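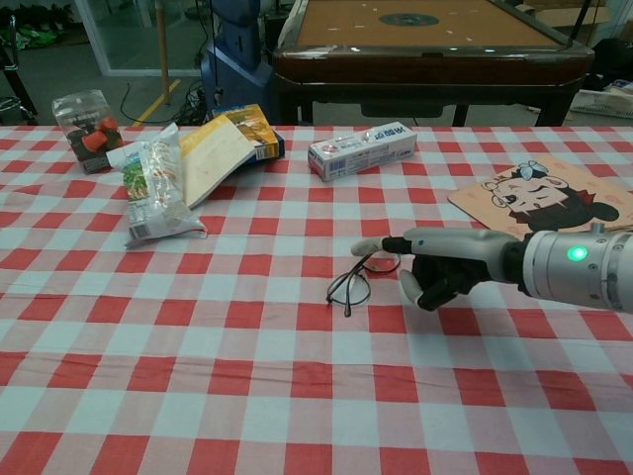
Lost and Found: Items Held Since July

The Bostwood Community Center reminds members that articles left in the reading room, the Leka Hall and the ground floor corridors are kept at the front desk for 90 days. After that period, usable goods are passed on to the Mudex charity shop and all opened food is thrown away.

Between July and the end of last month, 222 articles were handed in. Eyeglasses remain the item most often left behind and the one least often claimed. Members who are missing a pair are asked to describe the frame – color, material and shape – before any glasses are brought out. Wire frames are stored folded in a padded tray and should be handled with care.

Books without a library stamp are placed on the shelf beside the desk. Mouse pads and other small computer accessories are kept in the drawer below it. Cartons from the pharmacy are held in a locked cabinet and will be released only to the person named on the label, or on presentation of a receipt.

Snacks in sealed packages are kept for seven days. Members are welcome to bring food to the tables in the Leka Hall, but are asked to take bags and wrappers with them when they leave and to check beneath open books and papers, where smaller belongings are easily missed.

Claims may be made in person or by using the form in the Trunik folder at the front desk. The current holding period closes on 11/2/19. Articles handed in after that date will be entered in the new register.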